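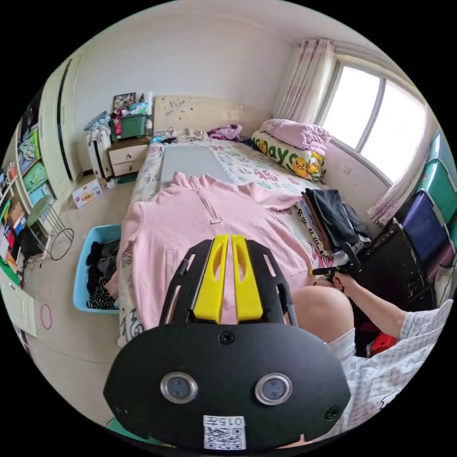 A pink sweatshirt with a white zipper, laid on a bed.

Old salt road at Ibarra opens for evening walks

Visitors to Ibarra will be able to walk the upper part of the old salt road with a guide from April. The walks are organized by Nultano, a small tour company from Dastley, and they will start at 6 p.m. from the fountain in the lower square.

The route takes nearly 2 hours and climbs to the ruined toll house, at 960 meters. For many years this section was closed because the stone wall above the path was in bad condition. The town finished the repair last winter.

"People know the church and the market, and then they go back to the bus," said Julián Barroso, who will lead the first walks. "The road is older than both of them, and from the toll house one sees the whole valley."

Each group will have two guides. Begoña Tejada, the manager of Nultano, said the company received 100 requests in the first days after the announcement, most of them from families.

The path has loose stones in several places and is not suitable for strollers. Walkers should bring water, closed shoes and a warm layer for the way down. Tickets are sold at the Patex bookstore, next to the fountain. In case of heavy rain the walk is moved to the next evening.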